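# Moving My Father's Letters Out of the Garage

2/26/20
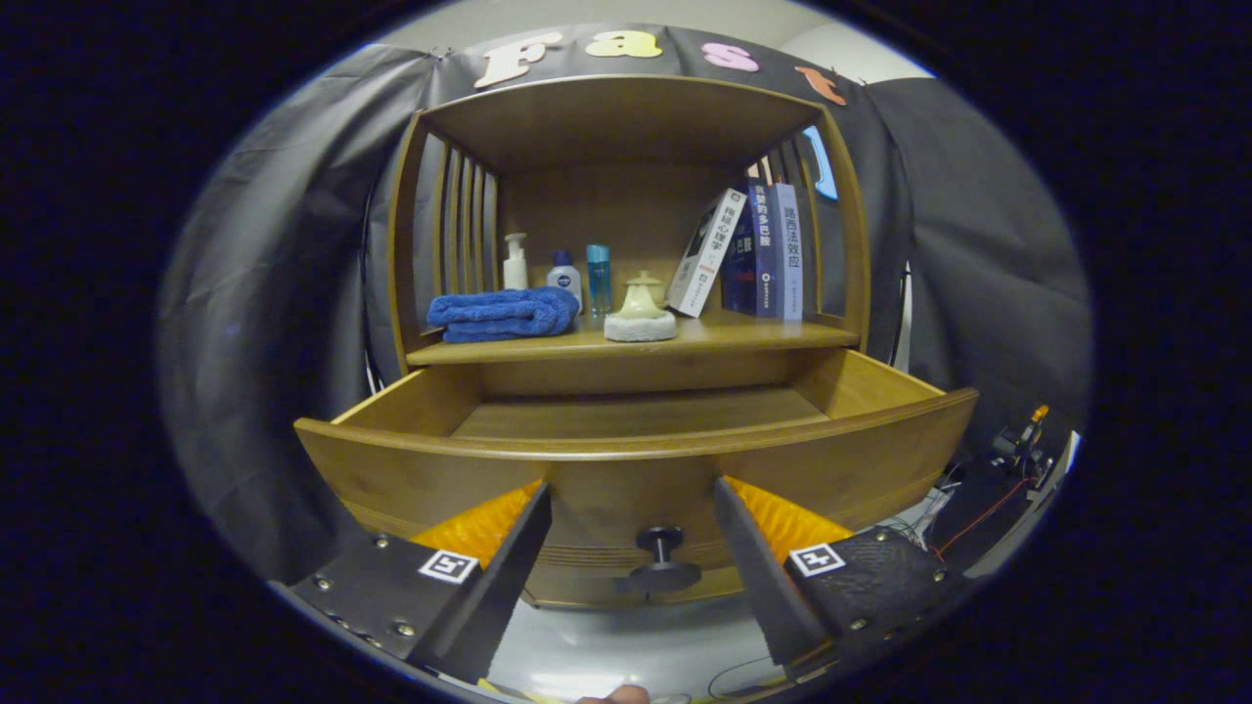
## How it started

My father wrote letters his whole life. He kept copies of most of them, and he kept nearly everything people wrote back. When he moved into the smaller place in November, the letters came to me in four cardboard boxes, and I put them in the garage next to the paint cans. I told myself it was for a week.

Garages are bad for paper. Ours gets hot in summer and damp the rest of the year. When I opened the first box last month, the bottom layer had gone wavy and the rubber bands had turned brittle and stuck to the envelopes. No mold that I could find, but it smelled like it was thinking about it. So I carried all of it inside and started on the job.

## Sorting

I tried sorting by date first. That lasted one evening. Dad dated his own letters but his friends mostly didn't, and a lot of the postmarks are smudged. Sorting by person worked better. I put a sheet of plain paper between each group and wrote the name on it in pencil.

The biggest group by far is from a man named Hòa Vũ, who shared an apartment with Dad when they were both in their twenties and then moved to Killell for work. There are 153 letters from him. I counted them twice, because I wanted to tell Dad the right number on the phone. He said he would have guessed fifty.

The next biggest is from my aunt, with 91. Hers are mostly short, often a single page, and she had a habit of turning the paper sideways and writing up the margin when she ran out of room. Those take a long time to read.

The oldest thing in the boxes is from 1960. It's a postcard from my grandmother to her sister, and I have no idea how Dad ended up with it. It says the train was late and the soup was good.

## Flattening and cleaning

I took off every paper clip, staple and rubber band. The rusty staples I bent open from the back with a butter knife and lifted out. Pulling them from the front tears the corner, which I learned on a letter that luckily didn't matter much.

Folded letters I opened flat and left under a couple of heavy books overnight. Some of them needed three nights. I didn't iron anything. I've read people recommending it, with a cloth on top and low heat, and maybe it works fine, but I didn't want to try it on something I can't replace.

For dirt I used a soft brush and stopped there. One of the envelopes has a coffee ring on it and it's going to keep the coffee ring.

## Storage

I bought acid-free folders and two document boxes. They cost more than I expected and I put off ordering them for that reason. Each person gets a folder, and Hòa gets six. The envelopes stay with their letters, behind them and not wrapped around them, so the letters can lie flat.

The boxes are now in the hall closet, on the middle shelf. It's an inside wall, so the temperature doesn't move much. I wrote a list of names and taped it inside the closet door.

## Scanning

This part isn't finished. I scan at the kitchen table after dinner and get through maybe a dozen pages before I start reading instead of scanning. So far I have 133 pages done. File names are the person's last name and a number, and when I know the year it goes on the end. I keep one copy on the computer and one on a drive at my sister's house.

I printed a few of Hòa's letters in large type for Dad, whose eyes aren't great now. There's one about a dog he had in Killell that kept getting on the bus by itself. Dad had me read it to him over the phone anyway, and then asked for it again on Sunday.

There's still one box I haven't opened. It's labeled "Cao, misc." in my mother's handwriting. Cao was the street they lived on before I was born, so it could be letters or it could be gas bills. I'll get to it once the scanning catches up.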